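Labeling patch cables before an office move
Posted by Marisol Bautista, 26 Sep 2023

Our department will relocate from the second floor to the Vinemham annex. The current equipment closet contains 150 network cables, very few of which carry a label. Is there an accepted method for identifying each cable before disconnection, and should color be relied upon?

Remo Oberholzer
Each cable should be labeled at both ends with the same number, and that number entered in a written register before anything is unplugged. Color may indicate a general purpose, but it does not identify an individual run. Our Starnitz office assigned pink to telephones, and later staff used it for printers as well.

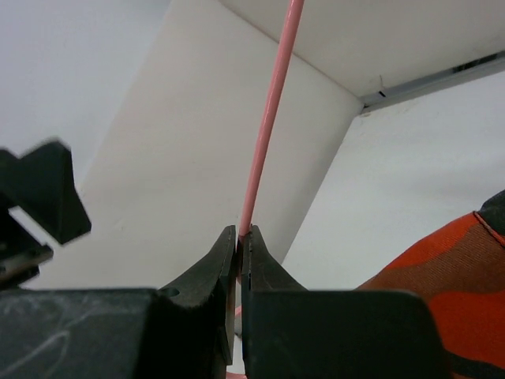
A thin pink cable held between two black fingertips.

Please place the label 4 inches from the connector - closer labels tend to be hidden once the cable is seated. Wrap-around labels with a clear overlay are preferred. Handwritten tape is acceptable for short periods only.

Ljubica Ionescu
I agree with the above. The register should also state the port number at each end and the name of the person who made the entry.

Boris Kneževič
We used colored tape and had no difficulty. It was a small office, however.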